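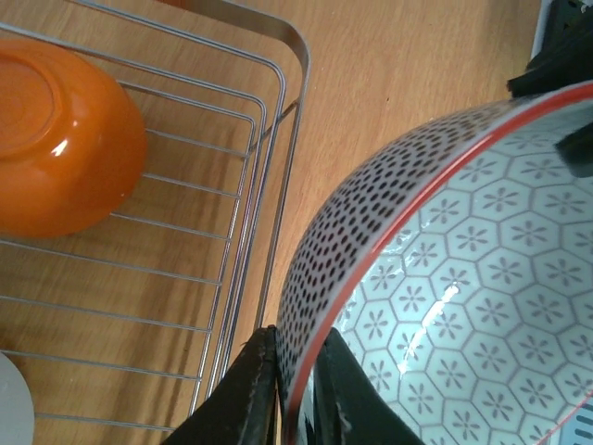
Should bowls go in a dish rack upside down or on their sides?

Upside down for the shallow ones, on a slant for anything deep. Water has to get out and air has to get in, and a deep bowl sitting flat on its rim will still be damp inside at breakfast.

Full question, from Benedetta Fontana: I have a wire rack on a wooden surface and a household that owns far too many bowls. Plates behave. Bowls slide, lean on each other and hold a teaspoon of water in the foot ring, which they save for my socks. Is there a method, or do I just own a towel now?

Answer from Theda Strobel (13 helpful votes)

Load from the back. Deep bowls go first, leaning on the dividers with the open side tipped down a little. Shallow bowls go rim-down in whatever flat space is left. Don't nest them, however tempting. Two nested bowls are one wet bowl with a lid. As for the foot ring puddle, wipe it with a corner of that towel after 6 minutes or so of ignoring it, or tilt the bowl until it gives up.

Heavy ceramic I dry by hand. My old Honkanen rack tipped over under a serving bowl one Thursday and I still find bits.

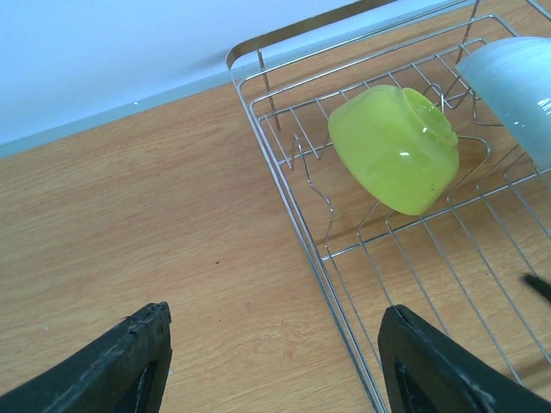
Oluwaseun Jibrin replied that light bowls are a different problem, as his roll over the minute a plate goes in next to them. He puts his between two dividers and loads the plates first, and he thinks the back-to-front rule is "for people with bigger racks."

Theda again: fair. Mine is big.

Answer from Rosalinda Castillo (2 helpful votes)

Get fewer bowls. We went down to 8 and nobody starved. Also put something under the rack if it sits on wood — mine left marks.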